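What's Inside a Desktop Computer?
Kids' Corner, posted January 6, 2023
by Gwenllian Landeg

OK so last month we did the toaster. This month, computers. The big boxy kind that sits on the floor under somebody's desk and hums. Lots of you asked. Quick tour, lots of parts, let's go!

First, the case
The box is called the case. It's mostly metal. Lay it on its side, take the side panel off, and you can look right in, like looking into a dollhouse. Don't do this by yourself though. Grown-up there, computer off, plug out of the wall. Always. Even if it's a really old one.

The back of the case is the part with all the holes. Big holes, little holes. Some are where the cables plug in (mouse, keyboard, screen). Some are just for air. Computers get warm when they work hard and the warm air has to go somewhere. There are also skinny metal strips back there called slot covers. They fill up the gaps where you could add extra parts later. No extra part? Cover stays on.

The motherboard
This is the big flat board. Often green, but they come in black and blue and other colors too. Everything plugs into it. Think of a town. The motherboard is the streets and all the other parts are the buildings. Look close at one and you'll see thin lines running everywhere. Those lines are copper, and they carry the signals. Teeny tiny roads.

Why "mother"? Because smaller boards plug into it. Those used to be called daughterboards. Really!

The processor
The brain. Well, sort of. It can't think about lunch. But it does the math, and everything a computer does is math underneath. Games, music, your homework, all of it. Numbers.

A processor is small and square and usually has a shiny metal lid. You could hold it in your hand, easy. It sits in a special holder called a socket, and it only fits one way round. There's a tiny mark on one corner to show you which way. If it doesnt want to go in, you never push. You stop, look, turn it. On top of the processor goes a chunk of metal called a heat sink, and often a fan too, so it doesn't cook itself.

Memory
Long thin boards that stand up on their edges. They go in long thin slots. Each slot has a clip at the end, sometimes at both ends, and when you press the memory in you get a click. Best sound in the whole computer, if you ask me.

Memory is for stuff the computer is using right now. Like your desk. You spread out the book you're reading and the crayons you're using. When you're done it gets cleared off. Turn the computer off and the memory forgets everything! So the things you want to keep go on the drive, and that's more like your closet. Stays put overnight.

Some computers have 2 memory slots. Some have loads more, usually bigger ones made for big jobs.

Cards
Flat boards that plug into the motherboard and give it a new skill. A graphics card is good at drawing pictures on the screen, super fast. A sound card does sound. A network card lets the computer talk to other computers. They go in expansion slots, and the slots can be different colors. One end of the card usually lines up with the back of the case so you can plug a cable into it from outside.

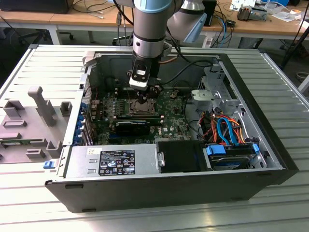
Arnel Sarmiento fixes computers at a shop in our town and he let me ask him a bunch of questions. His favorite part is the motherboard, no contest. He likes that you can often find the maker's name printed right on it. He also said the most common thing he finds inside is dust. Lots and lots of dust. Once a sock!

I asked how many screws he has in his screw jar. He went and counted. 376. (I did not ask him to count, he just went.)

Cables and wires
Fat ones, skinny ones, flat ones. The parts need electricity and the cables bring it. That comes from the power supply, a metal box usually tucked in a corner. Never ever open that one, not even with a grown-up. It can hold on to electricity after it's unplugged. Leave it for the experts.

Try it!
Draw your own motherboard town. Big sheet of paper, green crayon. Put city hall in the middle, that's the processor. Tall skinny apartments next to it for the memory. A bus station at the edge for the plugs. Then draw roads between them all. No road, no signal, so check evry building has one.

Words to know
Case: the box
Motherboard: the big board everything plugs into
Socket: the processor's seat
Slot: a long thin place to plug something in
Heat sink: metal that soaks up heat

Send me your towns! I've got room for about 50 on the wall. Next time, the vacuum cleaner.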